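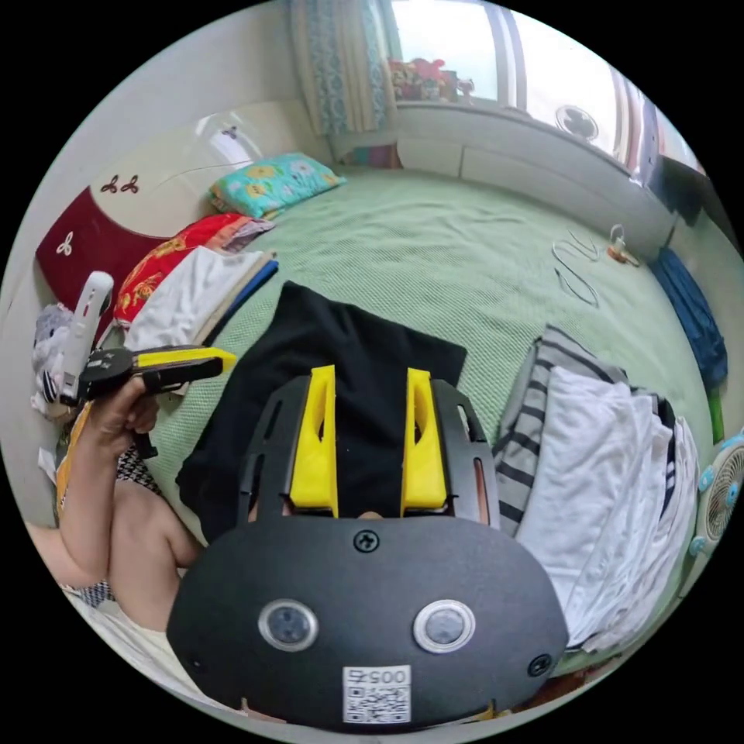

Search this journal Search Advanced search
Reading time: 9 min

3.2 The bed as a folding surface

In the Trundstead households, most laundry was folded on a bed. Tables were used in only a few homes, usually for ironing. Participants said that a bed was large enough to keep several piles apart and that it was already close to the closet or dresser. Softness was a drawback for shirts, which several participants preferred to fold against something firm.

We visited each home on laundry day, after the clothes had come off the line or out of the dryer. Sessions lasted 30 minutes or until the clothes were put away. We noted where each pile was started, what went into it, and whether it was later split or merged. The coding sheet was adapted from the one used in the earlier Hoststead survey, with 4 categories added for household linen.

Figure 1. Folding on a bed made up with a light green textured sheet. A folded black cloth lies between two piles. The pile on the right has a gray-and-white striped shirt on top of folded white garments. The pile on the left includes a white towel, a red cloth with a yellow floral print and a navy blue item.

The layout in Figure 1, with piles to either side and a piece between them, was common across the sample. We call the space between piles the working area. Its size depended on how many piles were kept. In homes with more than 2 large piles, the working area often shrank during the session, and people began to fold smaller items in the air or against the chest.

Piles were sorted in different ways. Some households sorted by owner, others by the drawer or shelf where the clothes would go. Color was rarely given as a rule, although white items were often washed together and so reached the bed together. Towels were a special case. They were usually folded early and placed at the bottom, where their flat shape gave the pile a steady base.

Pillows stayed on the bed in 22 of the homes. They took up space at the head, but participants did not see this as a problem and seldom moved them. Torres (in press) reports the same for shared bedrooms in Kunach, where the head of the bed was left free of laundry even when the rest was full.

3.3 Unfinished piles

When folding was interrupted, piles were normally left where they were. They were moved only if someone needed the bed, and then most often to a chair. Stacks moved in this way were refolded in part before being put away, with shirts needing the most work.

Contact the editorial office | Copyright and permissions | Back to top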